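Stestura Opens Its Textile Repair and Return Service to Customers in Kiltton

Kiltton, 19 April 2006 — Stestura, the maker of household linen and work clothing, announces today that its repair service is open to all private customers in the Kiltton region. Until now the service was offered only to hotels and restaurants which rent their linen from the company. From today any person who owns a Stestura tablecloth, bed cover, apron or work jacket can send it by mail and receive it back repaired.

The company has been asked for such a service for many years. Customers wrote to us that a good tablecloth has a small hole from a candle, or that the pocket of a jacket is torn, and that they do not want to throw away the whole piece. In many towns it is now difficult to find a person who does this kind of sewing. The sewing room in Kiltton already has the threads and the fabrics from which the products were made, also for colors that are no longer sold, and so the repair can be close to the original.

How the service works

The customer orders a mailer bag by telephone or picks it up at one of the 21 shops which carry Stestura products. The bag comes with a form, on which the customer marks the type of damage and writes a return address. Please wash the item before sending it. Items that arrive with heavy oil or paint will be returned without repair, and the customer pays only the postage.

Every item is looked at by a sewing worker before the work begins. If the repair costs more than the price on our list, we call the customer first and wait for the answer. Small repairs, such as a seam, a button or a hem, are finished in five working days. Darning and the replacement of a panel can take up to three weeks — for old patterns a little longer, when the fabric must be taken from the archive.

Bags are received and sorted by postal area in the dispatch hall, next to the sewing room. The hall works on weekdays from early morning, and return packages leave the building on the same afternoon when the repair is finished. 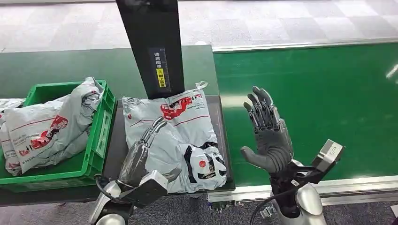 Prices and guarantee

A simple seam repair costs 45 crowns, and the replacement of a zipper costs 68 crowns. The highest price on the list is 300 crowns, for a new lining in a winter work jacket. Return postage is included in all prices. Every repair has a guarantee of one year. If the same seam opens again in this time, Stestura will sew it again free of charge, and the customer does not need to show the receipt, only the small label which we sew on the inside.

Products of the Flimia line, which are made of coated fabric, can be repaired only with patches. These patches are visible on the outer side, and we ask customers to consider this before they send the item.

Thread and fabric from Zarei

The threads for the service are supplied by Zarei, the spinning mill that has worked together with Stestura since the first work jackets were produced. Zarei has agreed to keep making small amounts of the older colors, among them the dark red and the mustard yellow that many customers know from the kitchen series. Pieces of fabric that are left over from production will be kept for repairs and sorted by year and pattern.

Next steps

In June the service will be extended to curtains and cushion covers. Stestura will also hold an open day in the sewing room in the same month, where visitors can bring one item each and learn simple darning by hand. The number of places is limited, and registration is possible in all shops.

About Stestura

Stestura designs and produces linen and work clothing for homes, hotels and kitchens. The company has its head office, sewing room and dispatch hall in Kiltton.

Press contact: Stestura, Press Office, Kiltton. Price lists and fabric samples are sent to editors on request.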